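The Coffee Shelf, According to Its Keeper

Paavo Lahtinen drinks three cups before noon and disapproves of anyone who drinks four. He has been writing down what he brews for 20 years, in notebooks that his wife has asked him to store somewhere other than the bread drawer. When I came by on May 2, 2022, he had cleared a chair for me and nothing else.

"People come in and look for the machine," he said. "They want a big chrome thing with a dial. I have a shelf and some jars. They're very polite about it."

The jars are clear glass, because Lahtinen likes to see what he has. He knows what the books say about light and beans, and he has read the books. "A tin is better, sure. In a tin I forget. I found beans in a tin once that were older than my car." He buys small bags from Trollier, a roaster in Fumville, and tips them straight into glass the day they arrive. A bag lasts him 8 days. If it lasts longer he assumes he is ill.

He is less relaxed about the bottom of the jar. Old crumbs go stale and turn the next batch sour, he says, and he will not pour fresh beans on top of them for any money.

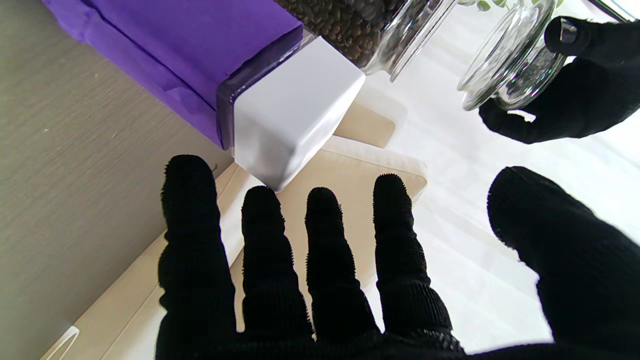

Nazma Saha thinks this is nonsense, and told me so over the phone that same afternoon: a few crumbs never hurt a pot of coffee, she had topped up the same jar since August without rinsing it, and Paavo had drunk from it twice and asked for more. She asked me to print that.

I read it back to him. He looked out of the window for a while.

"Twice," he said. "I was being a guest."

They have been arguing since they shared an office, where the coffee fund stood at 252 dollars on the day it was dissolved. Neither will say who dissolved it. Lahtinen will say that the office bought ground coffee by the case, that it tasted like a wet paper bag, and that everybody added so much milk it hardly mattered.

His own method takes less explaining than I had feared. He grinds for one pot at a time, pours slowly, and leaves the kitchen while it drips so that he won't fiddle with it. He owns a Mirken scale, a present, and uses it for letters.

"You get to know a handful," he said. "My hand is the same size every morning."

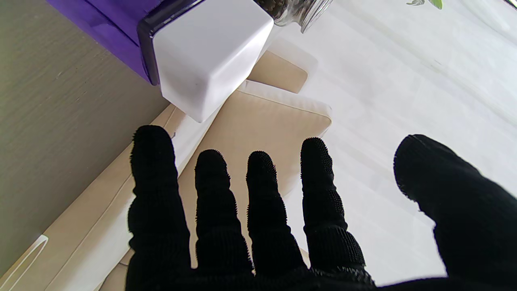

The rest of the counter follows no system that I could find, and Lahtinen doesn't claim one. Things land beside the coffee and stay. He tidies when he can't put a cup down, and he puts the jars back last, wherever there is room. Once he labeled them all. Then he changed beans and kept the labels, and for most of a winter his guests complimented him on a Kenyan that was from Peru.

I asked if he ever thought of selling anything. He did, for one summer, at a street market, and took in 600 dollars before he added up what he had spent on cups.

"I lost money and got a sunburn," he said. "Do you want another one? That would be your third."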